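Hamdia Wako

Replacing the alphabet blocks in the Bukasance playroom. Notes on the set before it goes on the shelf.

Pale wood cubes, printed panels, four colors: red, blue, green, yellow. Color does not sort vowels from consonants. Red has A, U and I, but also X.

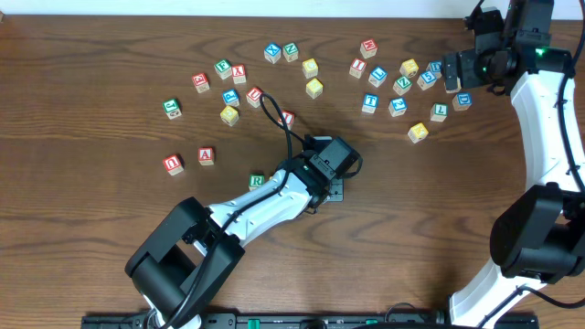 Blocks on the table, before sorting. Blue P is left of center, green J further left.

X comes in both red and blue, so I file by letter first, color second.

One blue block reads as a 5. Filed with S until I find other digits.

Storage: shallow tray, letters up. Deep bins get dumped out to find one Z.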